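Finished on the Clonton train

I read the last 70 pages of The Moonstone between Mondham and Clonton on Thursday and nearly missed my stop. It had been on my shelf for years. I'd assumed it would be slow, and the first part is, a bit, but Betteredge is good company and I didn't mind.

The middle dragged for me. I put it down at page 141 and read something else for a week. Once the doctor's assistant turned up I didn't stop again. 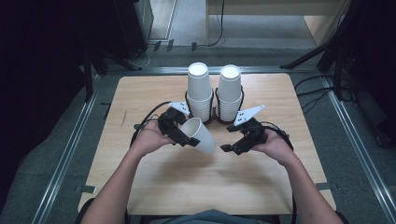 What's next

Something shorter. The Latcombe library has The Turn of the Screw in a thin edition, 154 pages with the notes, so I've reserved that.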